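About Hiromgate Playhouse

Hiromgate Playhouse is a producing theater with a resident company and a school. We put on six shows a year in our own building on the east side of Dronton, and we tour one of them to towns that don't have a stage of their own. The main house seats 372 people. The Studio, up one flight of stairs or by the elevator next to the coat room, seats 80.

How we started

The company began as a reading group that met in the back of the Cullon Hardware store. The members read plays aloud, then began staging them on the store's loading dock in summer. When Cullon closed, the building sat vacant for two winters. Glenys Lowther, who had directed most of the dock shows, signed a lease on it and moved the group inside. The first indoor production was a double bill of one-acts, played on a floor that still had the paint aisle numbers on it. Aisle 6 is still there, under the third row.

The main house came later, after the company bought the lot next door. The architects kept the brick side wall of the old store, and it now forms the left side of the lobby. The Studio occupies what used to be the stockroom. Its ceiling is low for a theater — lighting designers should ask us for the grid plan before they send a plot.

The company

We keep a resident company of actors, stage managers and technicians on season contracts. Guest artists join for single productions. Residents also teach in the school and take turns leading the post-show talks, so the person you saw on stage in the evening may be the one running your child's movement class the next afternoon.

Glenys Lowther is our artistic director. She plans the season and directs at least one main house show each year. Till Baumgart is our executive director and looks after the building, the budget and the touring schedule. Before he came to Hiromgate he was a stage carpenter and then a production manager, and he still signs off on every set before it leaves the shop.

What we produce

A usual season has three shows in the main house, two in the Studio and one that tours. At least one of the six is a new play. We read scripts sent to us by writers who live in the state, with or without an agent, and we answer all of them. It can take several months. Please send the full script and a one-page outline, and do not send your only copy.

The touring show is built to fit in one truck and go up in a single working day. It plays in school gyms, grange halls, libraries and, in August, outdoors. Host towns provide the room and a place for the cast to eat. We bring the lights, the sound and the seating risers if they are needed.
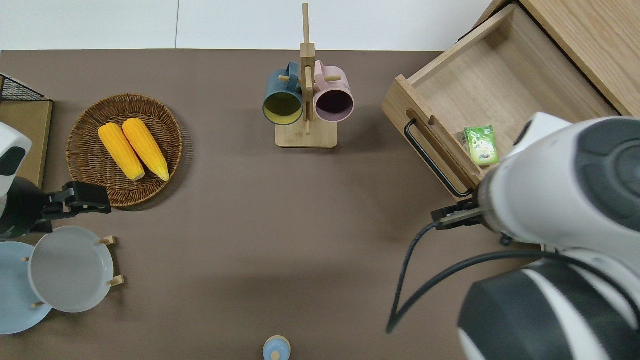 Corn cobs in a wicker basket.

The kitchen table season

Several of our best-attended Studio shows have been family plays set in one room, and three of them have been grouped under the name Kitchen Table. The first was The Long Supper, followed by Her Brother's Chair and Schumacher, a two-hander about a piano repairman and his landlady. Schumacher ran for 131 performances, counting the Studio run, the return run in the main house and two tours. It remains our longest-running production. The script is available to other theaters through our office, and the set drawings can be licensed with it.

Work in this series is rehearsed for five weeks, one week longer than our other Studio shows. The extra time goes to the first week, when the cast works with the writer before anything is blocked.

The school

The Hiromgate school teaches acting, voice, movement and stagecraft to students from age eight to adult. Classes meet after school and in the evening in the two rehearsal rooms behind the main stage. No audition is needed for beginner classes. The youth company, for ages 14 to 18, holds auditions in August and performs one full production in the Studio each spring.

Adults who want to learn backstage work can take the stagecraft course, which covers basic carpentry, lighting, sound and props. Students who finish it can apply to be paid as casual crew on our shows. Closed-toe shoes are required in the shop.

Tuition help is available for all classes. The form is short and is read only by the school office. A family that has been approved once does not have to apply again that year.

The building

The lobby opens one hour before each performance and the house opens half an hour before. Both theaters have step-free entry, wheelchair spaces and a hearing loop. Assisted listening headsets can be picked up at the box office with no deposit. There is a small parking lot behind the building, reached from the side street, and it fills early on opening nights.

The rehearsal rooms and the Studio can be rented when we are not using them. Local dance groups, choirs and film clubs are regular users. Rates depend on the hours and on whether you need a technician. Any rental that uses the lighting grid has to include one of ours.

How we are funded

Hiromgate Playhouse is a nonprofit organization. Ticket sales and tuition pay for most of what we do, and the rest comes from grants, rentals and individual gifts. Season members receive early booking, free ticket exchanges and an invitation to one open rehearsal per production. Our annual report is kept at the box office and can be read there during opening hours, or we will mail you a copy.

Working with us

Open positions are posted on the Jobs page and on the board by the stage door. We hold general auditions for actors once a year, and appointments are made through the company office. Designers and directors may send a resume and samples of work at any time. We keep these on file for two seasons.

For questions about touring dates, write to Till Baumgart in care of the company office. For class schedules, ask for the school office. All other questions can go to the box office, and the staff there will pass them on.

Page last updated Apr 14, 2021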